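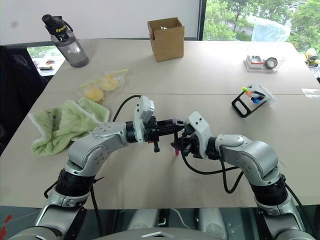 Rarirness Household Skills Club
December 2, 2019

The Great Bun Question

There is still a bag of buns on the big table. Two of them, round and yellow, in a clear plastic bag with a bit of yellow-green trim. Next to it is a light-green towel with white fringe, in the sort of heap a towel gets into when everyone assumes the next person will fold it.

Back in October we passed a rule that food goes on the shelf and towels go on the hook. It got 7 votes and a round of applause. The hook has been lonely ever since.

Korkor Agbenyega has offered to run a session on clearing a table, and before you laugh, she has notes. Her method starts with the soft things, so the towel goes first: shake it out, fold it the long way, then in half again with the fringe tucked to the inside. She claims the fringe is what defeats people. They try to line it up, they lose heart, and we get the heap. Food is next, and a bag with buns in it gets lifted from the top and never slid along, as anyone who has met a squashed bun will understand. Small things come last. We had a long discussion about whether anything small and pink counts as "small things" or "things that belong in the drawer," and I'm sorry to report that it went to a vote as well.

The session is in the Weerasinghe room and lasts 70 minutes, which seems generous for one table, but Korkor has seen us fold. Bring a towel from home if you can. Fringed ones are welcome, fitted sheets are not, and we won't be discussing fitted sheets.

Other business. The Ciser cupboard now has a second shelf, so the excuse about there being no room has been retired. Tea money is 3 dollars a head and goes in the tin. If you took the good scissors, the tin will also accept scissors.

As for the buns, speak up if you want them. Korkor is eyeing the one on the right.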